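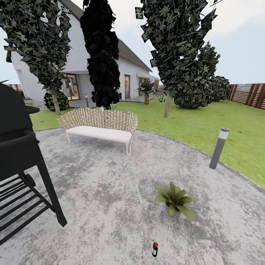

Patio with grill and bench

Drenberg Stage Talk > Tickets and Subscriptions > Sadby Playhouse exchange credit
Thread started May 18, 2020

rowK_center
Did anyone else get the email from Sadby Playhouse this morning? My two seats for Nuchit in February were moved to a credit without my asking. The credit is for 50 percent of the face value now and 50 percent when they announce a new season. I paid full price and I want to know if I can still get a refund on the card. The Gestport page only shows one button, and it says Accept Credit.

Re: Sadby Playhouse exchange credit
matinee_lou
Don't press the button yet. I did and the order closed right away, and now it doesn't show up under My Orders at all. I called the box office and got a recording.

Re: Sadby Playhouse exchange credit
tgrant_balcony
It's in the subscriber terms. If a show is postponed they can give credit. If it is canceled they owe you a refund. They are calling Nuchit postponed, so credit it is. I don't see what the complaint is.

Re: Sadby Playhouse exchange credit
rowK_center
Postponed to when? There is no new date. And I'm not a subscriber, I bought single tickets. Do the terms you're reading cover that?

Re: Sadby Playhouse exchange credit
tgrant_balcony
I only have the subscriber booklet. Single tickets might be different. Still, this is a small house and I would rather they kept the money. I let them keep mine for all three shows.

Re: Sadby Playhouse exchange credit
matinee_lou
That was nice of you but it should be up to the person who bought the ticket. I have given to them every year. I would have donated this too if they had asked me first.

Re: Sadby Playhouse exchange credit
ShahnazRoy
I worked the Sadby box office for four seasons and left last year, so this is how it used to be done and I can't swear to it now. Single tickets are under the Gestport buyer terms and not the booklet. You have 30 days from the postponement email to ask for the money back, and you have to do it in writing. What worked best in my time:

1. Find the original confirmation email. The order number is in the subject line. The one in the new email is a different number and they can't look you up with it.

2. Write to the box office address and not to Gestport. Give the order number, the show, the original date and the last four digits of the card. Ask for a refund in the first line. 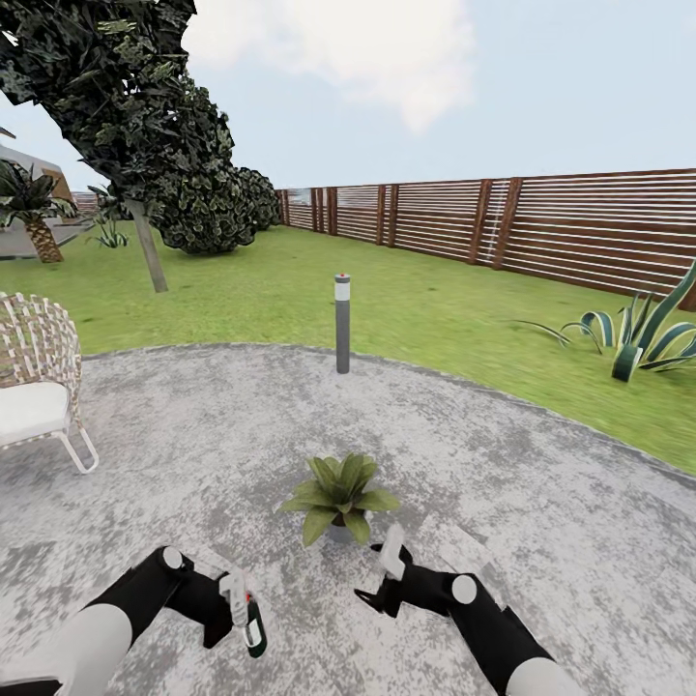
3. If you hear nothing after two weeks, write again on the same email chain. A new email goes to the bottom of the pile.

4. Keep a copy of everything. If you already accepted the credit, say so. We reversed those by hand quite often.

Re: Sadby Playhouse exchange credit
pitsinger
Does this go for group orders? Our choir bought 50 seats and the total was a little over $3000. The credit was issued in my name and I have people asking me for their share.

Re: Sadby Playhouse exchange credit
ShahnazRoy
Groups had a signed agreement with its own cancellation clause. Look on the second page. Don't pay anyone out of pocket until you've read it.

Re: Sadby Playhouse exchange credit
tgrant_balcony
OK, I looked up the Gestport terms and the 30 days is still in there. I was wrong about single tickets. I still think people should leave the money if they can afford it.

Re: Sadby Playhouse exchange credit
rowK_center
Sent mine just now with the old order number. I got an auto reply that says they are answering in the order received. Will post when I hear.

Re: Sadby Playhouse exchange credit
matinee_lou
Same here. I asked them to reverse the credit. pitsinger, let us know what your agreement says.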